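About Jelargate

Jelargate folds other people's laundry. We also wash it, dry it and put it back in the right bag, but folding is the part customers mention, so folding went on the sign.

We started in April with one hired dryer, a borrowed ute and the belief that a fitted sheet could be folded flat by anyone with patience. We still have the ute. On the fitted sheet we have moderated our position.

What we do

Most of our work is for small places that go through a lot of cloth and have nowhere to deal with it: cafes, massage rooms, two dance schools and a caravan park with more tea towels than caravans. We also take household loads from anyone in the neighbourhood who would sooner do something else with their weekend. Towels, aprons, cleaning cloths, T-shirts, pillowcases, school jumpers. We don't do wedding dresses, doonas with feathers in them, or anything described over the phone as "probably fine".

Bags come in at the Prinelik Street counter before noon and go out the following afternoon. Every bag gets a Kusska tag, our own system, named after the noise the old stapler made. The tag stays with the load from the counter to the shelf. Odd socks are kept for 5 weeks in the Testa drawer and then become dusters. We are sorry about this, but there are a great many of them.

How we fold

The trade will tell you there is one correct way to fold a towel. We have 2, and the argument over them has outlasted the first kettle. Customers who care may write "thirds" or "halves" on the form. Customers who don't care get thirds, as the halves camp is usually on deliveries.

Everything is folded on a table at sitting height. The old bench was higher and looked more professional, and everyone who worked at it walked home like a question mark. Bins go at the ends of the table and the middle belongs to whatever is being folded. Cups of tea live elsewhere, following an incident with a load of white aprons – the cafe was very decent about it.

Greys are the hard part. Every grey cloth looks like every other grey cloth until you put them side by side, and then no two of them match.

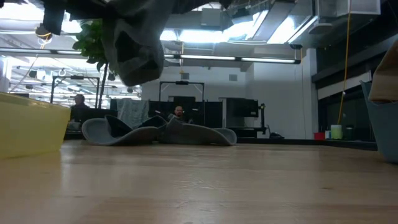 Grey cloth on the folding table, with a bin at either end.

The numbers, for those who like them

Last financial year we set ourselves a target of 2,000 bags and did 1,892. We put the target on the wall in large figures, which was a mistake, and have left it there.

Visiting us

The counter is open every weekday morning. Ring the bell twice; the first ring is generally taken for a dryer finishing. Please empty your pockets before you bring anything in. We return coins, keys and shopping lists, but tissues are beyond us.

Page last updated 14 October 2018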